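Fendstead Small Cabinets: Frequently Asked Questions

This page is kept by Etornam Agyeman. I answer here the questions which come most often to our shop about the small two-drawer cabinet and how to keep things in it. If your question is missing, please write to us. I read the messages every Thursday and I try to reply to all of them.

What is the cabinet meant for?

It is meant for the small things that otherwise stay on top of the table: packets of tea, tins, batteries, letters, keys. Many customers put it at the back of a desk or on a kitchen worktop. It is not made for heavy tools.

Do I need to fix it to the wall?

No. It stands by its own weight. If you have small children at home, please put it well back from the edge of the table, and do not leave both drawers open at the same time when they are full.

How much free table should I leave in front?

Enough that a drawer can come out completely and you can still put down one packet or can beside it. I recommend to clear the whole table first, then place the cabinet, and only after this bring the other things back, one by one.
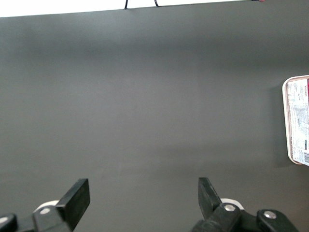
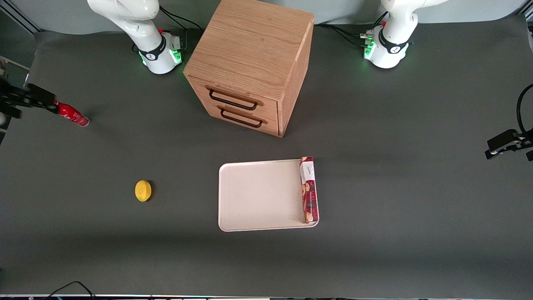
What should go in the upper drawer and what in the lower?

Put in the upper drawer what you take every day. The lower drawer is better for things you need once a week or less. Flat packets can stand on their side like books, so you see all of them when you open. Customers who stack them flat usually write to me later that they forgot what was underneath.

Can I keep drinks cans in the drawers?

Yes, but please measure first. A can lying on its side needs less height and more length, and it rolls when you pull the drawer. A folded cloth on the bottom stops this. Opened cans should never go inside.

The drawer does not close fully. What can I do?

Take the drawer out and look behind it. In most cases a small packet has fallen over the back. If there is nothing, check that the screws of the handle are tight from the inside, and try again with the drawer empty.

How do I clean it?

Use a soft cloth, a little damp, and wipe in the direction of the grain. Dry it after. Please do not use spray for glass. For grease marks near the handles, a drop of washing-up liquid in warm water is enough.

Can I order spare handles?

Yes. The spare handles are called Bekier in our list and they come in a bag of 2, with screws. Since April we send them also without a full order.

How long is delivery?

Orders sent before two in the afternoon leave the same day. After this they leave the next working day.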